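**Helier to move wet wipe line to plastic-free sheet by October**

Helier, a maker of household and travel wipes, will switch its full pocket-pack range to a plant-fiber sheet made by Skonenex. The change covers 19 products now sold in grocery stores and pharmacies. Shipments to stores start in October, and older stock will be sold through under its current item codes.

The new sheet is made from wood pulp and viscose fiber, bonded with water jets. It contains no polyester or polypropylene. Sheet weight goes from 63 grams per square meter to 71, which offsets the lower wet strength of the pulp blend. The lotion formula and the number of sheets per pack stay the same.

"Wet strength was the main problem," said Kevin Mulcahy, technical director at Helier. "A pulp sheet will tear at the fold if the lotion load is too high. We changed the fold and slowed the wetting step until the tear rate matched the old product." 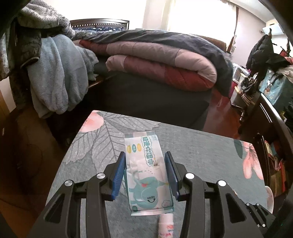 Line trials took place at the Eynon plant over two production runs. The second run used a wider folding plate and a lower web tension. Both settings will be used for regular production. Seal tests were repeated on packs held in warm storage, as a heavier sheet holds more liquid near the end seal during transport.

Skonenex will supply the sheet in parent rolls from its Pustach mill, where a slitting unit has been added for the contract. The first order is for 507 rolls. Delivery will be staggered - the Eynon plant has limited dry storage, and rolls must rest indoors before they are wetted.

"The fiber blend is a standard grade for us, but the roll width is not," said Nhàn Lương, product manager at Skonenex. "Most of the work on our side was in slitting and edge quality."

The wipes are not sold as flushable, and the change in sheet does not alter this. Helier will keep the "do not flush" mark on the new packs. Used wipes should go in household trash. The outer film is not part of the current change and is under separate review.

Store buyers can request sample cases and updated data sheets from the Helier trade desk. Case size, pallet count and shelf life are unchanged.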